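The Black Table

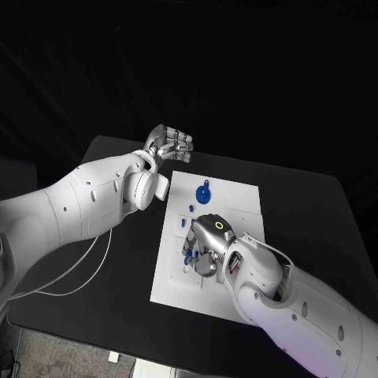
So the table came with the apartment, which should have told me something. It's black all over, the kind of black that shows every crumb, and it's so heavy that the last three tenants had apparently looked at it, sighed, and moved out around it. Oldřich Slanina, who I was renting from, patted it twice when he gave me the keys. "She stays," he said. I said that was fine. I had a futon and a lamp, I wasn't going to argue with furniture!

I put a white board on it the first night. Just a white rectangle I'd been hauling from place to place since school, good for rolling dough, good for doing taxes. I set it down in the middle and ate crackers off it and went to bed.

In the morning the board was at the other end.

Now, I'm a person who moves things and forgets. I once found my car title in the freezer. So I slid the board back to the middle, had my coffee, and went off to my job at Dedgate (we process refunds for other companies, please don't ask, it's duller than it sounds). When I got home at 6 it was still in the middle. Fine. At bedtime, middle. In the morning, far end, straight as a ruler, lined up with the edge like somebody cared.

I called my friend Sandro Ferri, because Sandro has an opinion on everything and owns a level. He came over with the level and a bag of takeout from Tanasarn, and we ate noodles and watched the little bubble sit right between the lines.

"It's flat," he said.

"I know it's flat."

"So it isn't sliding."

"Sandro, I know."

He chewed for a while. Then he asked what was usually at the near end, where I kept pushing the board away from, and I said nothing, that's where I sit. And he said, "Well, maybe it wants you to have room." Which is such a Sandro thing to say, and I laughed, and then I didn't sleep very well.

We tried things. I taped the board down and woke up to find the tape rolled into a ball beside the sink. I put a dictionary on top of it, more than 100 years old and heavy as a ham, and the dictionary came along for the ride. One night I left the board in the bedroom with me, leaning on the wall, and the next day it was there when I opened my eyes and the kitchen felt — I don't know how to put this — sulky.

So I put it back and said sorry. Out loud, to a table, in my socks.

Then in June my mother called to say she was coming for 9 days, and I went a little crazy cleaning. I borrowed a mop. I bought a second chair. The night before she came I was too tired to do anything else, so I dumped the flour and the rolling pin on the counter and told the kitchen in general that I wanted to make her pierogi and hadn't got the energy, and good night.

Guess where the board was at sunrise? Dead center. Wiped clean. The rolling pin was lying across it with both chairs pulled up, one on each side.

My mother walked in, dropped her bag, and went straight over. She ran her palm along the edge of that table, all the way down and back again.

"Where did you get this?" she said. "It's just like your grandmother's."

I told her it came with the apartment. She was already rolling up her sleeves, asking me where I kept the salt.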